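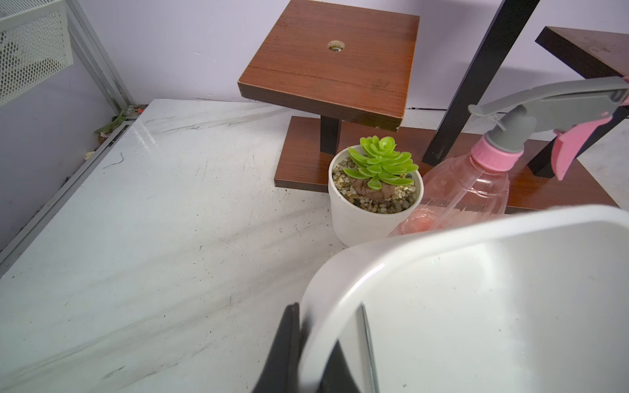 A shared workshop in Marville has spent most of a year, and a fair slice of its members' subscriptions, on a machine to put its screwdrivers away. Whether it needed one is a question that still divides the people who pay for it.

The Udance bench, as the project is called, is a pair of robot arms fixed to a rail along the front of a worktop, with aluminium bars and pale panels built up round it. Members of Kiment, the workshop off Park Road, began building it in September with the idea that it would one day clear up after evening sessions. So far it has been given screwdrivers, and not a great many of them.

Kiment says the arms can now pick a driver out of a container, turn it and lay it on the bench, or do the same thing the other way round. It puts the time for a full set at 11 minutes on a good evening. A member with two hands and a bus to catch would be done in well under one.

The group's own progress notes, pinned up by the kettle, are frank about this. Of the last 9 attempts, 6 were finished without anybody reaching in to help. The rest are put down to "grip", a word that turns up a lot in the notes and covers a good deal.
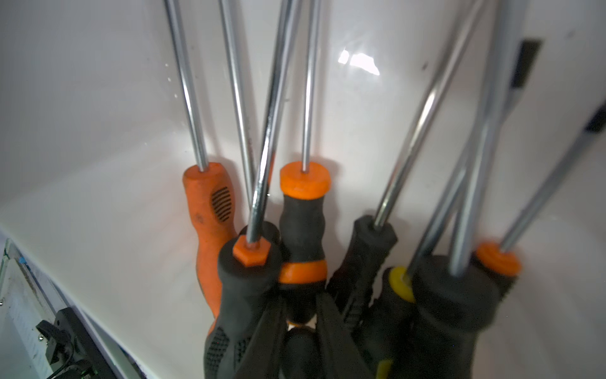 Handles are the main trouble. They come fat and thin, rubbery and smooth, and a gripper that closes nicely on one will skid off the next. Standing them up together makes it harder, as the shafts lean across each other and the arm has to work out which one belongs to which handle. The builders have small cameras on the grippers to help with that. They admit the shiny metal still confuses the software when the lights are on full, and the lights at Kiment are nearly always on full.

The money has caused more grumbling than the speed. The pillar drill has been waiting for a new belt since before the arms went in, and several members would have liked that sorted first. A note in the suggestions book asks whether Udance could be taught to fit it. Another asks, less kindly, who is going to put the robot away.

Supporters say the complaint misses what the bench is for. People have learnt to wire motors, cut brackets and write control code on it, and attendance on build nights has gone up to 8 from a low point last winter when hardly anyone came. They also say that tools are only the start, and talk of sorting fixings, then drill bits, then the dreaded drawer of odd chargers.

That may be so. The same was said of the workshop's automatic parts cabinet, which was going to find any resistor in the building and now holds tea towels.

The tests are at least done with other things left on the table, which is fair enough in a place where no surface stays clear for long. Even so, the drivers are set out by a person before the arms take over, and a demonstration that begins with somebody tidying the tools by hand is a hard one to sell as a labour saver.

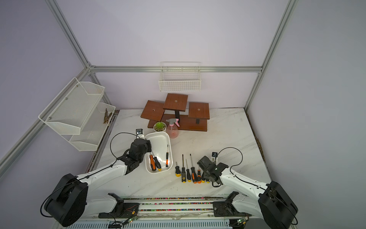

The two arms of the Udance bench at work, with screwdrivers in the tray and along the worktop.

Kiment plans to open the bench to all members once the arms can get through a whole month of sessions unaided. It has not said which month. Until then, anyone using the main workshop is asked to put their own tools back, as before.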